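# Waschtisch-Unterschrank Arai, Schwarz mit weißem Becken

Schön, dass Sie hergefunden haben! Der Arai gehört seit seinem ersten Sommer bei uns zu den Möbeln, nach denen am häufigsten gefragt wird, und deshalb haben wir diese Seite ein bisschen ausführlicher gemacht als die übrigen.

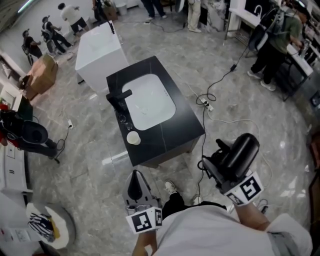 **Muss der Unterschrank an der Wand verschraubt werden, oder kann er frei stehen?**

Der Arai wird immer an der Wand befestigt. Die beiden Winkel und die passenden Schrauben für Mauerwerk liegen im Karton, für Trockenbauwände brauchen Sie andere Dübel, die Sie in jedem Baumarkt oder gern auch bei uns an der Theke bekommen.

## Worum es beim Arai geht

Wir haben lange nach einem dunklen Waschtisch gesucht, der nicht nach zwei Monaten so aussieht, als hätte ihn jemand mit Kreide abgerieben. Wer kalkhaltiges Wasser hat (und das haben hier in der Gegend fast alle), kennt das: Schwarz ist im Laden wunderschön und zu Hause ein Sorgenkind. Bikden hat die Oberfläche des Korpus deshalb matt und leicht geschlossenporig angelegt, sodass man Wassertropfen mit einem weichen Tuch wegnimmt und fertig. Kein Polieren, keine Spezialmittel, kein Theater am Samstagmorgen!

Die Platte ist dunkel mit feiner heller Äderung, das Becken weiß und rechteckig mit gerundeten Ecken. Gerade die gerundeten Ecken möchten wir Ihnen ans Herz legen, denn in scharfen Innenkanten sammelt sich Zahnpasta, und wer einmal mit dem Wattestäbchen in einem Waschbecken herumgekratzt hat, weiß das zu schätzen.

## Was im Karton ist

- Korpus, fertig montiert, mit 2 Auszügen
- Platte mit eingelassenem Becken, bereits abgedichtet
- Siphon, flach, raumsparend
- Wandwinkel und Schrauben
- Ersatzdichtung für den Ablauf
- Montageanleitung auf Deutsch (die haben wir selbst noch einmal durchgesehen, die erste Fassung war stellenweise recht abenteuerlich)

Die Armatur ist **nicht** enthalten. Am liebsten verkaufen wir die Reihe Dasa in mattem Schwarz dazu, weil ihr Auslauf weit genug über das Becken reicht und man sich beim Händewaschen nicht am hinteren Rand die Knöchel stößt. Es passt aber jede übliche Einlocharmatur, und wenn Sie Ihre alte behalten möchten, ist das völlig in Ordnung. Bringen Sie sie einfach mit, dann halten wir sie einmal dran.

## Ausführungen

| Ausführung | Auszüge | Hahnloch | Lieferung |
|---|---|---|---|
| Arai Standard | 2 | ja | ab Lager |
| Arai ohne Hahnloch | 2 | nein | auf Bestellung |
| Arai mit Seitenfach | 3 | ja | auf Bestellung |

Bestellware braucht etwa 9 Wochen. Im August macht das Werk Betriebsferien, dann bitte noch ein wenig Geduld mitbringen. Wir melden uns bei Ihnen, sobald das Möbel bei uns steht, Sie müssen also nicht jede Woche anrufen (dürfen Sie aber gern, wir plaudern ja auch).

## Pflege

Für den Alltag reichen lauwarmes Wasser und ein Tropfen Spülmittel. Bitte keine Scheuermilch und keine Essigessenz auf die Platte geben, auch nicht verdünnt. Haarfarbe sollte sofort weg. Bleibt trotzdem einmal ein Rand, hilft meistens ein feuchtes Tuch, das man eine Viertelstunde liegen lässt. Die Auszüge laufen auf gedämpften Schienen und wollen nicht geölt werden. Sollte einer schief hängen, lässt er sich vorn an der Unterseite mit dem Rädchen nachstellen, nach rechts gedreht kommt die Front höher.

## Lieferung und Montage

Ab einem Einkaufswert von 2000 Euro liefern wir ohne Aufpreis bis ins Badezimmer, darunter berechnen wir die Fahrt nach Entfernung. Bitte messen Sie vorher Ihre Türen und das Treppenhaus aus, vor allem die Kehren! Die Platte lässt sich nicht hochkant durch jede Biegung drehen, und wir mussten schon mit einem sehr schönen Waschtisch wieder nach Hause fahren.

Auf Wunsch bauen unsere Monteure den alten Unterschrank ab, schließen den neuen an und nehmen das Altmöbel mit. Eckventile tauschen wir nur, wenn das vorher abgesprochen ist, da der Haupthahn dafür zugedreht werden muss und in Mietshäusern die Hausverwaltung Bescheid wissen möchte.

## Garantie

Auf Korpus und Schienen gibt es drei Jahre Garantie von uns, auf das Becken zwei. Heben Sie bitte den Lieferschein auf, die Nummer darauf genügt uns. Ersatzteile wie Dichtungen, Rädchen und Winkel haben wir am Lager und schicken sie im Briefumschlag zu.

## Ansehen in der Ausstellung Rillville

Der Arai ist in unserer Ausstellung Rillville zu finden. Parkplätze gibt es hinter dem Haus, die Einfahrt liegt gleich neben der Laderampe. Wenn Sie eine Skizze Ihres Bads mitbringen, gern auch mit Bleistift auf der Rückseite eines Briefumschlags, können wir gleich schauen, wo die Anschlüsse sitzen und welche Ausführung passt.

Stand der Angaben: 25. März 2021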